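Corside 作業マット付き 衣類ハンドリング用グリッパー指セット

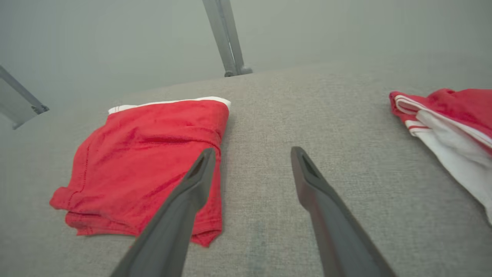
布を扱う職場でロボットを使い始めるとき、いちばん後回しになりがちなのが作業のきまりごとではないでしょうか。Corsideの指セットには、そのきまりをまとめた冊子「布もの作業の手引き」を同梱しております。書いたのは弊社Surntonで長く現場を見てきたセリナ・クラフチク(Celina Krawczyk)で、少々おせっかいなくらい細かい内容です。たとえば、衣類と衣類のあいだには指を開いたまま下ろせるだけの余白を残すこと。左にたたんだ赤い衣類、右に赤と白の衣類を置くなら、真ん中は灰色の布地が見えているくらいがちょうどよく、指先が隣の品に触れる心配がぐっと減ります。

手引きでは、ほかにこんなこともお願いしています。

始業前に指先の溝の糸くずを取り、拭いてから原点復帰をかけてください。
衣類の入れ替えは必ず停止状態で。一時停止ではなく、停止です(ここは何度でも申し上げます!)。
縁飾りや縫い目の硬いところはつかむ位置から外し、やわらかい面を選んでください。
マットに擦れや黒ずみが出てきたら、位置を控えて点検表に書き添えてください。
3回続けてつかみ損ねたら、速度を上げずに担当者を呼んでください。

点検表は138ページもあるような立派なものではなく、表裏一枚の紙です。機械のそばに下げて、気づいた方がその場で書けるようにしてあります。

仕様
指の長さ 136 mm
マット寸法 504 × 388 mm
マット表面 織り地、グレー
付属品 手引き、点検表、取付ねじ

手引きは2023年2月に改訂しました。旧版をお持ちの方には新しい冊子をお送りしますので、お手元の製品番号を添えて、Surnton窓口のブローテン(Britt-Marie Bråten)までどうぞお気軽にお知らせください。替えのマットのみのご注文も承っております。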